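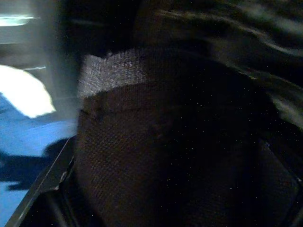 Gornus G4 fabric kit: a term with the school robotics club

The club bought one Gornus G4 kit in February, to replace a set of foam blocks that had stopped teaching anyone much. It consists of a two-finger gripper, a wrist camera, a controller and a bag of soft test pieces. Ours cost £344 with delivery. The arm is not included. We fitted the gripper to our old Tisine, using the adapter plate in the box.

Assembly took one Friday session. The manual is clear on wiring and poor on bolt lengths. Dwight Penner, who runs the Year 10 group, found that two of the bolts supplied for the plate bottom out before they clamp. Washers cured it.

Grip force is set in 28 steps. Below step 9 the fingers slide off padded cloth; well above it they crush the padding and the piece comes up crooked. The useful range is narrow, and students found it by trial in nearly every session.

The camera is the weak part. It sits close to the fingers, so a dark piece fills much of the view at the moment of contact and there is little left to steer by. Exposure is automatic and cannot be locked. With black or brown cloth over a bright mat, the cloth goes almost to shadow and the seams are hard to find. A strip of pale hook-and-loop tape gives the software an edge to follow. It also collects lint and frays at the ends, so keep a spare roll.

The software is adequate. Logs export as plain text, and Taras Chornovol had his team plotting finger position against motor current by week 4. The supplied lesson plans are thin — we used the Mfaume worksheets instead.

The Kondale gripper we tried last year is stiffer and has a better camera mount, but its fingers cannot be swapped. For cloth work I would still take the Gornus. For rigid parts, the Kondale.

Spare finger pads are sold only in pairs.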